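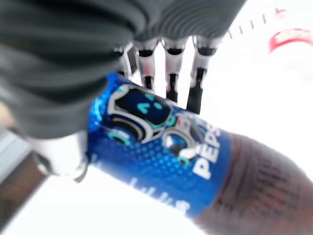
Elba Quezada
Home and kitchen columnist, Tadville

The Pepsi bottle with the cartoon robot on the label has been in my kitchen longer than I planned. I bought it for the label. It's a blue one, with little lighter dots and a round black face with two glowing blue eyes, and the brand name runs up the side next to it. I don't drink much soda. Once a bottle like that is in the house, though, it needs a place to stand, and that got me started on the counters.

I have two counter units with a narrow gap between them. The gap came with the apartment. Yuxi Gu, who had the place before me, told me she lost a set of measuring spoons down there and left them when she moved out. I got them out in December with a yardstick and some tape. There was also a receipt from Utthorpe Hardware for 22 dollars and a lot of crumbs.

I looked into closing the gap. Studex quoted me 319 for a filler panel, fitted. The shop on Fang Street said 76 for the panel if I put it in myself. I haven't done either one. The gap is useful when I mop, and I've gotten used to it. If I ever do it, I'll go with the cheaper one and ask Jinfeng Deng to help, as he has a decent saw and I have a bread knife.

What I did do was clear the counters. I took everything off on a Saturday morning and put it on the floor in the hall. Then I only brought things back as I needed them. The toaster came back the same day. The knife block took a week. The bread box never came back and is now at Xinyi Lei's house, where it holds potatoes.

The tray stayed. It's white and shallow with a thin metallic rim and rounded corners, and I use it for whatever is on its way somewhere else. Keys, mail, a lemon. When the tray is full I have to empty it before I can put anything else down. I have kept to this most days. 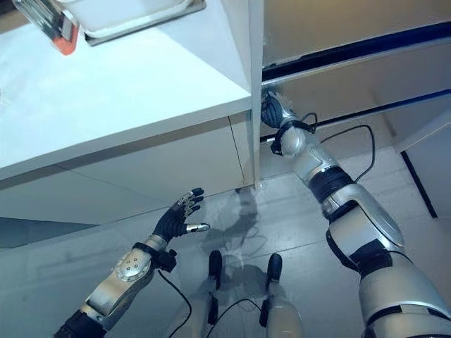 White counters, navy trim, and the gap.

White counters show everything. I wipe them at night with dish soap and warm water, then go over them with a dry towel. I used to buy a spray for this and it left streaks. The cabinet fronts get done every other week, and I go slower along the seam, where the grime likes to settle. The navy trim hides dust very well until the sun gets on it in the late afternoon.

Bottles are the part I haven't solved. They don't fit upright in my fridge door, and on their side they roll. Bouchra Shehata lays hers on a folded dish towel on the bottom shelf. I tried that and it works fine as long as I remember to put the towel back after washing it. I have a wire rack in my cart for 40 dollars and I keep not buying it.

Next I have to do the drawer under the stove.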